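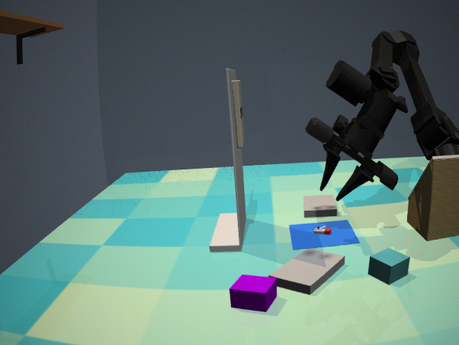

Guriseck makes practice worlds for robot arms, and we have been at it long enough to have strong feelings about table patterns. Our main product is called Clivby. It's a set of simulated tabletop rooms that you load on your own computer, so you can work out a grasping routine before you ever switch on a real arm. The checkered table in turquoise and pale green is one of our favorites — the squares make it easy to judge how far the gripper still has to travel, and the blue mat gives you a flat target that stands out well from the gray slabs near it. Some of the things we put on a table are big and blocky. Others, like the tiny one with the red end on that mat, are there to make you work for it!

The company was started by Young-sook Noh, who was teaching evening robotics classes and had one arm to share between 20 students. Most of them spent the evening waiting for a turn. She built the first practice room over a single August so the people in line would have something to do, and by the end of the month they were asking to take it home. That room is still in the product (it has been tidied up a lot, and the shadows are much better now).

Clivby comes with 186 rooms today. You can change the lighting, move the arm, swap the objects and save the whole setup to share with a classmate. A companion tool, Gasser, shuffles a room for you, up to 1000 layouts in one run, which is great fun to leave going over lunch and then look through. Ravska is our lesson pack for schools: 71 short exercises that start with moving above a block and stopping there, and work up to sorting small parts by color.

We're a small team and we all answer support mail. If a gripper passes straight through a box, we really do want to hear about it, so send us the room file and tell us what you were trying to do. Teachers can borrow a full copy for one term before deciding, and students keep whatever they build.

Our next open day is 2024-10-26. Come and try the rooms on our machines, or bring your own laptop and we'll help you get set up. Young-sook will be running the beginners' table all afternoon, and no programming experience is needed for that one.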